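Faltport Swap Day is back, and this time it gets the whole hall

Good news for anybody with a closet that won't close – the Faltport Swap Day returns this Saturday, and I've been looking forward to it since the last one wrapped up! Doors open at 10 in the morning at the old Hanov hall on Steyn Street, and it's free to get in. Last fall 400 people squeezed into the side room (I was stuck behind a man with a floor lamp for most of it), so having the main hall is going to make a big difference.

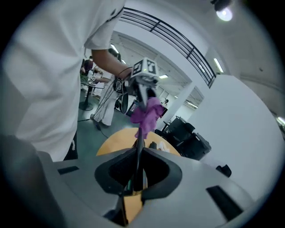
Clothes and fabric are the big draw again, and the rules are pretty easy. Bring up to three bags, hand them in at the front, and take home whatever you like. Odd pieces of cloth are welcome too, even something as crumpled as that purple one, so please don't stay up ironing on my account. Quilters will snap them up. The one thing the swap can't take is bedding, and that goes for pillows as well.

Barry Bramwell is running the small goods corner, and he tells me he'd love more desk stuff and kitchen gadgets this year. "Last time we ran out of anything useful by lunch," he said, and I can back him up on that, having gone home with two egg timers and no stapler. 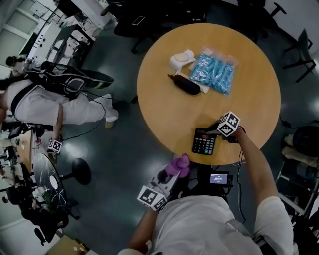

Faltport Neighborhood News Team

Parking behind the hall is tight, so walk or take the bus if you can. The Bimerik bakery is keeping its side window open until 2 for coffee and rolls (get the cheese ones!). Drop-off starts Friday evening at 6 for people who'd like to skip the line, and whatever is left over goes to the thrift store on Saturday afternoon.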